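Storing Small Parts, Leftovers and Paperwork in Zipper Bags

Zipper bags get used once and thrown out in most houses, and they don't need to be. A decent one will last for months if it is washed properly and kept away from sharp things. These notes cover buying, filling, freezing, washing and drying, with some uses outside the kitchen at the end.

Buying

Look at the thickness before the price. Storage bags are thin and fine for sandwiches, crackers and craft supplies. Freezer bags are made of heavier plastic and are the ones to buy if you plan to wash and reuse them. If the box doesn't say freezer, assume it's the thin kind.

Slider closures are easier on stiff hands. Press-to-close zippers seal tighter and have fewer parts to break. I keep quart and gallon sizes and skip the rest. Snack size bags get lost in the drawer and end up holding three buttons each.

A colored zipper helps you see whether the bag is shut. On some brands two colors meet and make a third when the seal is closed. On the plain ones, run your thumb and finger along the track twice, once in each direction, and then press on the bag gently. If you feel air moving at one end, that end is open.

Filling without a mess

Fold the top two inches of the bag outward, like a cuff. This keeps soup and sauce off the zipper, and a dirty zipper is the main reason bags leak. Stand the cuffed bag in a tall mug or a wide-mouth jar and ladle into it. Unfold the cuff when you're finished, wipe the track with a dry paper towel and close it.

Leave an inch of space for anything with liquid in it, because liquid swells as it freezes. Let hot food cool before bagging, but don't leave it sitting out on the stove all evening. Spread it in a shallow pan and it will be ready to bag much sooner.

Getting the air out

For dry food, close the zipper most of the way, flatten the bag with your palm and push the air toward the opening, then finish the seal. For lumpy things like chicken pieces, use a bowl of water. Lower the open bag in slowly, keeping the zipper above the surface. The water pushes the plastic against the food. Close the last corner just before the zipper reaches the water. Dry the outside before it goes in the freezer or it will stick to its neighbors.

Freezing flat

Lay filled bags on a cookie sheet and freeze them flat. Once they're solid, take out the sheet and file the bags upright in a bin, like folders. Chili, stock, cooked beans and tomato sauce all do well this way. A flat bag also thaws faster than a block. Put it in a dish in the refrigerator overnight, seam side up.

Ground meat can be pressed flat in the bag and scored into squares with the back of a knife. Press on the outside of the bag and don't cut. When you need a little, snap off a square.

Write the label before you fill the bag. Marker won't stick to cold or damp plastic. I use masking tape with the contents and the month. Renata Kalinowski wrote in to recommend putting the number of servings on there too, and I've done that ever since.

Washing and drying

Turn the bag inside out, wash it in warm soapy water with a soft cloth and rinse it well. Use an old toothbrush for the zipper track. Skip the dishwasher – the heat warps the zipper.

Throw out any bag that held raw meat, raw fish or eggs. Do the same with bags that held anything moldy, and bags that smell after washing. Onion and curry never really come out, so I mark those bags with an O and use them for onions again.

Bags have to be dry all the way through before they're put away. Prop them over wooden spoons standing in a jar, or over bottles on the dish rack. Turn them right side out once the inside is dry and give the outside another hour.

To check for holes, fill the bag with water and hold it over the sink. Pinholes usually show up in the bottom corners. A bag with a pinhole is still good for screws, crayons or puzzle pieces.

Outside the kitchen

Hardware from flat-pack furniture goes in a bag taped to the back of the piece, along with the hex key. Appliance manuals fit in gallon bags. Punch a hole above the zipper if you want to hang the bag from a hook, and reinforce it with tape on both sides first.

Paint rollers keep overnight in a sealed bag in a cool place. So do brushes, with the handle sticking out and a rubber band around the plastic. Clean them properly when the job is over.

For travel, put shampoo and lotion in one bag and a spare empty bag next to it for wet swimsuits.
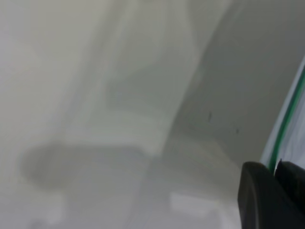
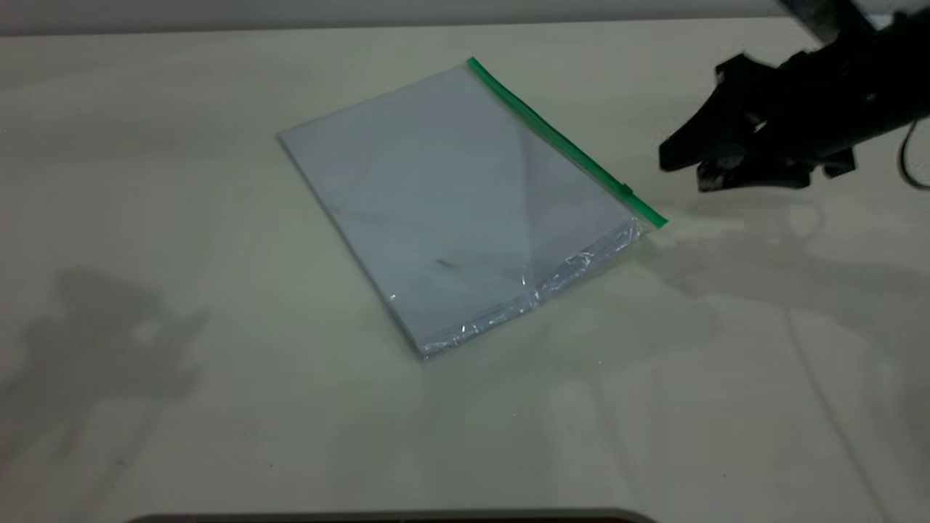
Can I store bread in a zipper bag?

For a day or two on the counter, a zipper bag is fine for soft sandwich bread. Crusty bread goes leathery in plastic, so keep it in paper and eat it soon. For anything longer, slice the loaf, bag it with the air pressed out and freeze it. The slices can go straight into the toaster.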